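Robot Manipulation Lab
Handout 4: Grasping rolls of tape

Read this before your lab session. Handouts 1 to 3 covered the safety rules, homing and recording. You will need your notes from Handout 3, because the file naming has not changed.

What this unit covers

You will work on one task for the whole unit: picking up rolls of tape from a white tray and setting them down again where the task card says. The task sounds small. A roll of tape has a round outside, a hole in the middle and a core that is stiffer than the tape wound on it, so there is more than one sensible way to take hold of it. Most of your grade comes from how well you can explain the grasp you chose.

The bench has two grippers. You may use either one, and from part C on you must use both. Electrical tape is used in parts A and C. Part B uses wider rolls with cardboard cores.
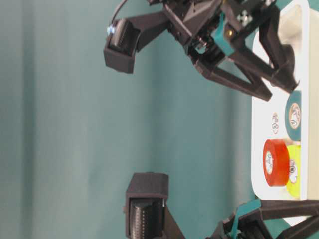 Corby, October

Part A. Setting up

Work in the teams posted on the course page. One person drives, one watches the grippers with a hand near the stop button, and one writes. Change jobs after every block of trials.

1. Check that the stop button works before anything else. Press it, confirm that both grippers lose power, then release it and home again.
2. Look at the finger pads. The ribbed pads wear on the leading edge first. If ribs are missing or a pad has come loose, write it in the bench log and ask for a new one. Do not glue a pad yourself.
3. Open and close each gripper five times with nothing in it. Listen for clicking in the linkage. A click on every cycle usually means a loose screw.
4. Bring the two grippers toward each other in the open space beside the tray and stop with a clear gap between the fingertips. The pads should point at each other. If they are off by more than a finger width, run the alignment script again.
5. Start the Gesum logger and enter your team number. Gesum keeps its own clock, so do not correct times by hand afterward.

The backdrop stays where it is. The color filter in the starter code is set for it, and several teams last year lost a session after moving the cloth and then trying to tune the filter back. Teal tape is hard for the filter for the same reason. You are allowed to use it, and you get no extra credit for doing so.

Before each block, save one reference view with both grippers pulled back. The script subtracts this view from the later ones. A fingertip left in the middle will show up as a ghost in every trial of the block, and you will have to repeat it.
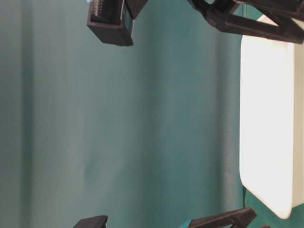
Fig. 2. Grippers at the edges of the view, cloth clear in the middle.

Check the white areas in your reference view too. If they come out as one flat patch of pure white, lower the exposure one step and save again. Keep the first version in your folder with "old" added to the name.

Part B. Two grasps

Outside grasp. Both fingers press on the outer edge of the roll, across the full diameter. It is easy to aim, and the roll tends to center itself as the fingers close. The drawback is the opening width. A wide roll can need nearly all the travel the gripper has, and then there is little left for error.

Rim grasp. One finger goes into the hole and presses on the inside of the core. The other presses on the outer edge. The gripper only has to close on the thickness of the winding, so a large roll is no problem. You do have to place the inner fingertip well, and the grasp is off center – the roll may tilt when you lift.

Run 18 trials of each grasp on the same roll. Put the roll in a new spot in the tray for each trial, including at least four spots near the raised edge. A trial counts as a success if the roll leaves the tray, stays up for three seconds and is set down flat. Anything else is a failure, and you write which kind:

M – missed, fingers closed on nothing
S – slipped during the lift
T – tilted and could not be set down flat
C – hit the tray or another roll

Leave a second roll in the tray during part B. It makes the planning step more realistic and it is where most of the C results come from. 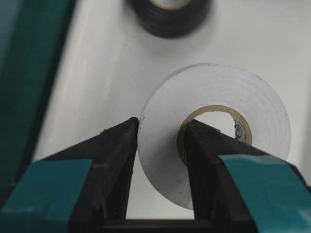 Fig. 3. Rim grasp on a white roll. Right finger inside the core, left finger on the outer edge.

When you set up the rim grasp, lower the gripper slowly for the last part of the move. The wedge shape of the fingertip helps it enter the hole, but it will ride up on the winding if you come down too far to one side. Close at the low force setting first. Too much force can crush a cardboard core, and a crushed core gives you bad numbers for the rest of the block.

Part C. Handing over

Pick a roll of electrical tape with the upper gripper, bring it to the open space and pass it to the lower one. The lower gripper must hold before the upper one lets go. Use a wait of 300 milliseconds between the two commands to start with, and shorten it only when you have 14 good handovers in your log.

What to hand in

– The Gesum log, not edited
– Your results table for part B, with failure letters
– One page on which grasp you would pick for a tray of mixed rolls, and why
– A short note on part C, half a page at most

Upload everything to the Nicholas folder for your team. The Vikinow folder is for the spring group, and files left there will not be graded.

The reading for this unit starts on page 81 of the course pack. Skip the section on suction cups. The next handout deals with stacking, and you will need your part B table for it.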